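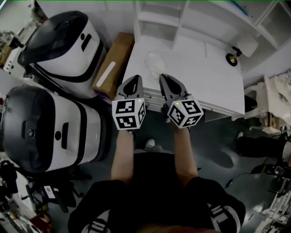

Shared workroom at MacLeish building reopens, mostly put away

VUSHAM - The ground-floor workroom in the MacLeish building is back in use this month after a clear-out that was scheduled for one afternoon in October and finished in December.

The room has been repainted, the old benches have gone, and tenants now have a white table to work at and a white shelving unit with open compartments behind it. The open compartments were a deliberate choice. The previous cupboards had doors, and what went on behind those doors is the main reason the clear-out took as long as it did.

Among the items removed were 19 power strips, a punch bowl, two incomplete sets of window blinds and a box marked "Important - ask Greg." There is no Greg on the current tenant list, and the previous list does not have one either. The box held more power strips, which are included in the total.

Kane Bright, the building manager, said the contents had been building up ever since the room was first opened to all tenants. "People don't throw things away in a shared room," he said. "They put them down, and then they move offices."

The work cost $300 more than planned, most of it for a second trip to the dump. The first trip was cut short when the van turned out to be too small for the benches, a fact that could have been learned with a tape measure. Bright said a tape measure was later found in one of the cupboards.

The shelving came from Pider, a local office supplier, and went up over two evenings. Tenants had been asked to vote on the color. White won with 20 votes, ahead of "whatever is cheapest," which was written in by hand on several of the ballots and was also white.

Under the new rules, each compartment belongs to one tenant and is to be labeled. Cardboard boxes may stay on the floor by the table for a week, provided they have a label saying who they belong to. After that they go to the storage cage in the basement, where they can be collected on weekday mornings before 10. Trash left on the table is the responsibility of the last person who signed up for it, a rule that has already produced one long email thread on the subject of who counts as last.

Bookings are handled through Urnurel, the same online system the building uses for its meeting rooms. There were 58 bookings in the first two weeks, compared with none at all for the month of September, when the table could not be reached from the door. The busiest time so far has been the middle of the afternoon. Early mornings are wide open.

Not everyone is pleased. A few tenants have asked for the cupboards back, saying open shelves look untidy. Bright said he agreed that they did, and that the cupboards had been untidy too. One request for a lock on a single compartment is under review.

The unclaimed power strips are being held at the front desk through the end of the month. Tenants who recognize one should bring some kind of proof, though Bright could not say what that would be. The punch bowl has been claimed three times.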